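Apontamentos da aula 9 — Ponto, trama e malha: como se constrói um tecido

Pessoal, prometi pôr por escrito o que ficou no quadro na quinta-feira, porque metade da turma estava a copiar e a outra metade a tentar tricotar com lápis (eu vi!). Vai tudo meio corrido, depois completem com as vossas notas.

Começámos pela distinção que mais cai nos trabalhos: tecido plano e malha. No tecido plano há dois sistemas de fios, a teia e a trama, que se cruzam em ângulo reto. Na malha de trama, que é a do tricô à mão, um único fio vai formando laçadas, cada uma presa na da carreira anterior. É daí que vem a elasticidade: a laçada deforma-se quando puxamos e depois volta, mais ou menos, ao sítio. Digo mais ou menos porque o algodão volta pior do que a lã, e quem já lavou uma camisola de algodão grossa sabe do que falo.

Depois passámos às tranças, os chamados pontos torcidos. O princípio é simples: tiram-se algumas malhas para uma agulha auxiliar, tricotam-se as seguintes e só então se regressa às que ficaram à espera. Se a auxiliar fica à frente do trabalho, a torção cai para a esquerda; se fica atrás, cai para a direita. Eu troquei isto no quadro e a Meriem Gaber corrigiu-me, e bem — risquem a versão antiga!

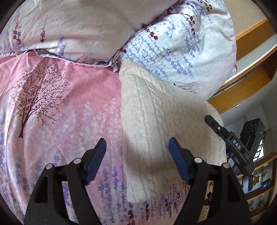 Foto: Jeanie Menzies / Arquivo Donamard

As tranças gastam mais fio e apertam a largura da peça. Na nossa amostra de 200 malhas, o painel com tranças ficou bem mais estreito do que o liso, com as mesmas agulhas. Por isso a amostra de tensão faz-se sempre no ponto que se vai usar, e mede-se depois de lavada e seca na horizontal.

Falámos ainda de estamparia, a correr. O desenho estampado fica à superfície do tecido já feito, enquanto o da trança é a própria estrutura. Um jacquard também é estrutura, mas feito com a troca de fios de cor. Esta diferença interessa-me muito no trabalho escrito.

Para a próxima: ler o capítulo do Niven sobre torção do fio (S e Z) e trazer uma peça de malha de casa, pode ser velha. O trabalho tem no máximo 600 palavras, sem contar a legenda das amostras. Dúvidas, apanhem-me no fim da aula ou no gabinete, que em dezembro estou lá quase todas as tardes.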